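About Kodgate

Kodgate is a small research company that works on one problem: how a robot with two arms should handle doors in ordinary homes. We started with refrigerators and we have mostly stayed with them. A refrigerator door is heavier than it looks, the seal holds and then lets go all at once, and every model swings a little differently.

Xuân Triệu and Wumpini Adjei founded the company after working together on factory grippers. Pilar Espinoza joined to run the home sessions, and Định Sầm writes the control software. We do our recording in homes, with the furniture and everything else left where the family keeps it.

Our method is called Giáp. A person guides both arms through the task, and the system learns from the recorded motion and from the force at each wrist. One arm takes hold of the door and the other stays free.
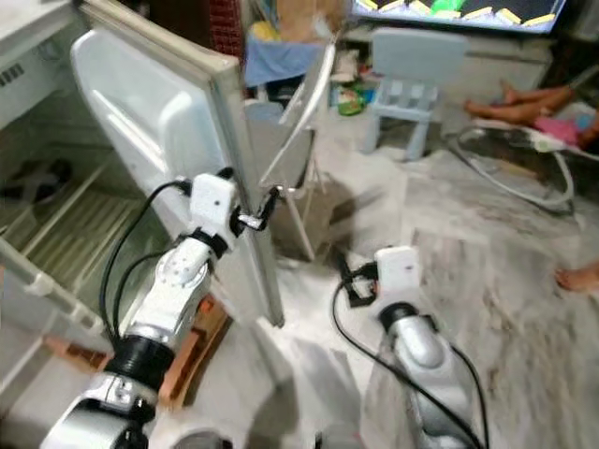 Why use two arms when one can pull a door open?

Opening is only part of the job. A door can drift back while the robot reaches inside, and a single arm has to let go of the door before it can pick anything up. With a second arm, the robot can keep control of the door and still reach the shelf.

We trained the current version on 1,700 recorded door motions. In our own tests, the one-arm version finished the full task in 60 percent of tries. Giáp finished it in 75 percent. Most of the remaining failures come from the first grip, when the fingers close too far from the rim and slide off as the seal gives way.

Grip position is what we are working on now. A top corner gives more room for the arm, but a low contact point near the bottom edge lets the robot guide a door that is already open without squeezing it. Bottles on the door shelves matter too – a fast swing can tip them, so the software limits speed for the whole movement.

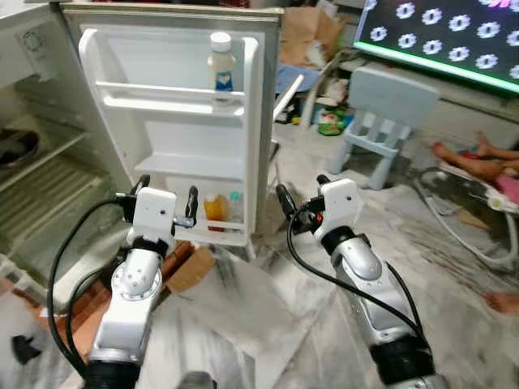 Naltberg, October 12, 2025

Oanh Triệu has joined us to lead the Trasus project, which applies the same method to cabinets and oven doors. Recording for Trasus begins in February. The arms and wrist sensors will stay the same, so the new recordings can be compared directly with the refrigerator set.

We share our test procedure with other research groups on request, including the list of failed tries and the notes on each one. Write to Pilar for the procedure or to ask about a home session. Questions on the software go to Định.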